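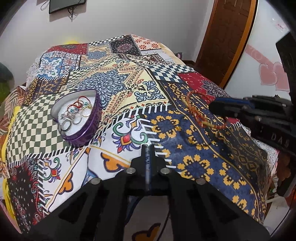 What is the easiest way to stop a home-built hand-held gripper from dropping thin things like cords and hair ties?

Widen the fingers, line them with something soft, and slow your own hand down during the last bit of the close. Most dropped cords come from fingers that meet at the tips first and leave a gap further back, and you can cure that with a file, a strip of rubber and an evening of patience.

I have now built this sort of gripper twice over, once badly and once rather well, and I thought it would be kind to write the whole business down for anybody at the Tanside workshop (or at home on the kitchen table) who fancies a go. It began when Neelam Negi lent me her drawings for the Tredus, which is her name for a plain two-finger tool you hold like a pair of garden shears, and I have been fiddling with it ever since.

Start with the plates. Cut the two side plates together, clamped as a pair, so that the pivot holes line up without any argument later. I drilled mine separately the first time and spent a whole weekend wondering why one finger always arrived before the other. If you like the look of cut-out openings, do make them, as they take off a good deal of weight, and your wrist will thank you after half an hour. Leave plenty of meat around the pivots though! My first set came out at 154 grams and the lighter set felt lovely, right up until one of the plates cracked across a hole I had been greedy with.

Next come the fingers. Make them broader than you think you need. A narrow finger is very neat on a solid block, but a soft thing rolls out of it sideways, and you will be chasing it all over the place. File the inner faces flat, hold them closed against a lamp, and look for light coming through. Any light near the root means the tips are touching too soon. Take a little off the tips and look again. It is slow, pleasant work and goes well with the radio.

For the lining I tried bicycle inner tube, craft foam and the sort of rubber matting you put under a rug. The inner tube won by a long way. Scrub off the powder with warm soapy water, let it dry overnight, and glue it with contact adhesive on both faces. Don't be tempted to close the gripper while the glue is curing. Hubert Malinowski did exactly that and had to part his with a butter knife.

Now the pivots. Fit a washer on each side of every moving joint, tighten the fastener until the finger stops wobbling, then back it off a touch. The finger should move freely through its whole travel with no gritty feeling at all. If it sticks at one point only, look for a burr on the edge of the hole before you go blaming the spring.

Then you can practise, which is the best bit. Please don't practise on a bare bench. Everything is easy on a bare bench. A quilt is much better, as it gives and folds under the fingers, and a busy pattern makes you look properly at what you are picking up. I like a beaded cord laid in a loose curve, and a small tin of rings and hair ties for when I am feeling brave. Come down on the cord from directly above, press very lightly so the cloth dips, close slowly, and lift straight up. If you are bringing up a fold of quilt as well, you have pressed too hard. Raise your hand a little and have another try.

The tin is a harder job altogether. Rings and ties tangle, so go for whatever lies on top and nearest the middle, and keep the fingers clear of the rim or you will tip the lot out. When two things come up together, lower them back in and open the fingers wide before you start again. Shaking them loose only sends a ring under the furniture.

Once you are comfortable, try two grippers at once, one in each hand. Let one hold still while the other does the moving, and swap over when you get tired. Odette Collet took to this straight away and can pass a hair tie from one to the other very prettily. I am still at the stage of muttering.

Check the lining every week or so if you use the tool a lot. It goes shiny before it starts to slip, and a quick rub with fine sandpaper brings it back. I keep a spare pair of lined fingers in a jam jar with the washers, and I plan to cut another set in October when the workshop's bandsaw has its new blade.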